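Retaining wall behind the patio, block or timber?
Posted 2020-06-04 by slopeside_jav
7 min read

slopeside_jav
OK so I've been putting this off for two summers and the hill is winning. We have a bank behind the patio that drops onto the pavers every time it rains hard, and I'm finally going to build a wall. It'll be 24 feet long and a little over three feet tall at the high end, tapering down to one course by the shed. Soil is that orange clay that sticks to your boots and then turns into brick in July.

I've got two quotes for materials. One is for Somine block (the hollow kind you fill with gravel, no pins), 200 blocks plus caps. The other is for treated 6x6 timbers from Trenton, which comes out $600 cheaper before I buy a single spike. My brother-in-law says timber, obviously, go timber, you'll be done in a weekend. I like the look of the block a lot more but I've never built anything heavier than a raised bed.

Anybody done both? Would you do it again?
Javiera Retamal, zone 7, bad knees

mudboots
Built timber in 2004, tore it out in 2017. The face looked fine, and then I pulled the top row and the back side came apart in my hands. Block. Don't even think about it.

plumbline_rob
I'll disagree with mudboots a little. Thirteen years out of a timber wall usually means no drainage behind it. Mine is going on twenty and the only thing I've replaced is one deadman where the downspout used to dump. If the money matters, timber with good stone behind it is a perfectly decent wall. If the money doesn't matter then sure, block.

mudboots
There was drainage. There was a foot of stone and a pipe.

plumbline_rob
Fabric?

mudboots
No fabric, OK. You got me there. Still wouldn't build another one.

iara_t
Hi Javiera! I did a Somine wall last June, same idea, a bit longer than yours and almost as tall, and I'm five foot two with a wheelbarrow that has a wobbly wheel, so it can be done. My two cents, and sorry, this is going to be long.

The base is the whole job. I spent four evenings on the first course and then the rest of the wall went up in a day and a half. Dig your trench wide enough to actually work in (mine was two feet wide and I still kept kicking dirt into it), go down far enough to bury the whole first block, and pack your gravel in thin lifts. I rented a plate compactor from Tangen and kept it one day longer than I planned, and I'd pay for that extra day again. I'd dumped in six inches of gravel at once the first time, ran the machine over it, thought it looked great, and then my level told me otherwise. Out it all came.

Get a four-foot level and check front to back as well as side to side. I only checked side to side for the first eight blocks and they were all leaning out, just barely, and by the third course you would've seen it from the street.

It was a lot of eating standing up and coming in filthy at nine at night, I won't lie.
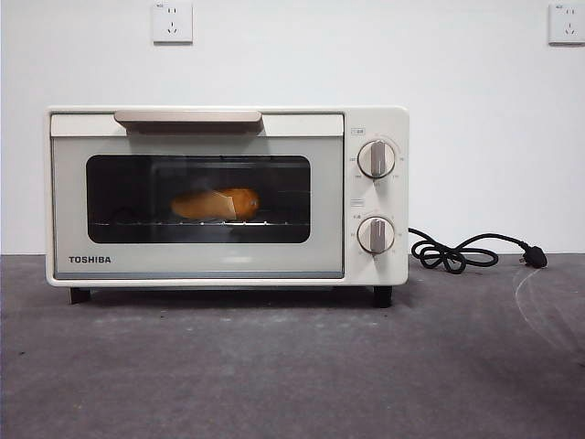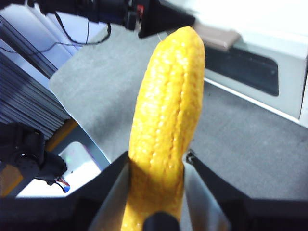 Anyway, fill. Use clean angular stone in the cores, no round pea gravel. Round stuff rolls, angular stuff locks, and with these hollow blocks that lock is what's holding one course to the next. Fill each course before you put the next one on. I tried doing two at a time to save trips and ended up with hollow spots I had to poke down with a broom handle. Sweep the tops clean every single time too, one little pebble under a block and it rocks forever.

How far back does your bank go before it levels out? And is anything sitting on top, like a driveway or a fence?
Iara Toledo

slopeside_jav
Iara, this is so helpful, thank you!! The bank goes back maybe ten feet and then it's flat lawn, nothing on top except a very sad lilac. Our town wants a permit at four feet, so I think I'm under, but I'm going to call and ask.

Did you use that grid stuff between the courses?

iara_t
I did, two layers, mostly because of the clay. The yard said I could skip it at my height. I didn't feel like finding out.

ziggurat_dan
Skipping grid under three feet is normal with that kind of block, but with a slope above it I'd put it in. Your quote's missing the stone, by the way. Ask for the price delivered. I priced Zirnov block against Somine for a client's yard and the block was nearly the same, but the stone and the trucking added $524 to one of them and nothing to the other. Look at the whole number before you compare it with timber.

plumbline_rob
Good point, and timber needs the stone too, so the gap won't change that much.

ziggurat_dan
It needs less of it. No cores to fill.

plumbline_rob
Fair.

mudboots
Also have them drop the pallets as close as the truck can get. I moved about 1000 pounds of block by hand before lunch one Saturday and I walked like a crab until the middle of the week.

slopeside_jav
The gate is 36 inches wide so everything's coming through by wheelbarrow no matter what, ugh. Though maybe I can get them to drop it over the side fence?

Called the town. Under four feet is fine without a permit as long as I'm not within five feet of the property line, and at the shed end I'm at six and a half. So that's one thing off the list. Still have to call about the buried lines before I dig.

Leaning block. Brother-in-law is not speaking to me but he has said I can borrow the trailer.

iara_t
Yay!! Where is your drain pipe going to come out? I'd figure that out before you dig, mine ended up daylighting right in the middle of my hostas and I had to redo the last eight feet.

slopeside_jav
Down past the shed, there's a low spot by the side fence. I'll run a string tonight and see if I've got enough fall.

Contact the moderators | © 2020 | Back to top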